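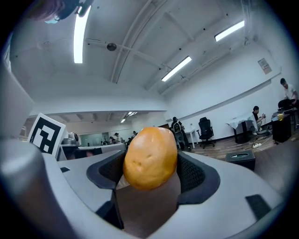 Spuds again, sorry. Quick one from the kitchen rota before the newsletter goes out.

The potato supper is on December 11, 2018, doors when Oanh Ngô gets there with the key. Baked ones for everybody, beans, cheese, and Kavitha Joseph's leek thing if she can get leeks. No starters this year. Too much washing up.

What we need from you: potatoes. Small to middling please, not the monsters we had last time, they were still hard at nine o'clock. A few eyes are fine, so is a dent. Green ones no. Sprouting ones no, put them in the compost at home. Give them a scrub but dont peel them. Sack is in the porch at Drurnau, left of the coats, drop yours in any time before the day.

Oanh has 73 names down so far and wants the rest by the weekend so she can work out the butter. Tickets £3, kids £2, pay at the hatch.

Also needed: big trays, foil, oven gloves with no holes in. Both ovens are working but the left one runs hot, so turn the trays halfway thruogh and keep it under 200.

Leftovers get mashed for soup the day after, bring a tub with a lid if you want some. Name on the tub! We still have three from last December and one of them is quite a nice one.

Any questions ring Kavitha, evenings best.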